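# Urnau hangers and clothes set

Hi! I'm Lilla Barta, and I put this set together, so any sloppiness in it is mine. It's all about getting clothes onto hangers and hangers onto a rail, in an ordinary living room with the TV cabinet right behind. I've hung up more black T-shirts this year than in the rest of my life combined (and no, my own closet doesn't look any better for it).

## What's in it

There are 9 folders, one per batch of laundry. Inside each one you'll find the pictures, a short text file with my notes, and a list of which garments and hanger colors I had out. The first 2 folders are from November, when I was still making up the rules as I went, so go easy on those. I kept them in anyway. They have some of my favorite tangles!

The hangers are cheap plastic ones in bright colors. I like those for this because a blue hook poking out of a pile of black fabric is easy to spot, even when the rest of the hanger has gone missing in the folds. Dark clothes were a bit of a headache for labeling. A sleeve and a hem look exactly alike once everything is bunched up, and I changed my mind on plenty of them.
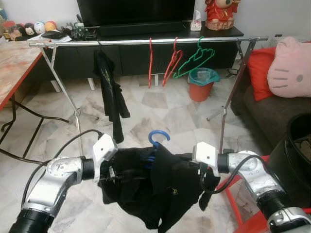
My labels for each garment are "on rail", "on hanger", "partly on hanger" and "off". That makes 4, and I'd beg you not to merge the middle two. A shirt with the hanger only half tucked in is a very different problem from one that's sitting properly on its shoulders, and I spent whole evenings on that line. If I couldn't decide, I wrote "partly" and left a note.

## Odds and ends

- Empty hangers on the rail get labeled too, color first, then tilt (straight or leaning).
- Things on the cabinet (plush toys, tissue box, cables and so on) are not labeled. Please don't ask me to do the plush toys.
- File names start with Kostex for tops and Cernby for everything else. They were working titles and I never got around to changing them.
- Folder 7 has a garment list that's out of order. The Bodnár script sorts it for you, or just do it by hand, it takes a minute.
- Still to do: pants. I keep putting off pants.

Questions and corrections: write to Lilla Barta, Urnau project | © Urnau | Back to top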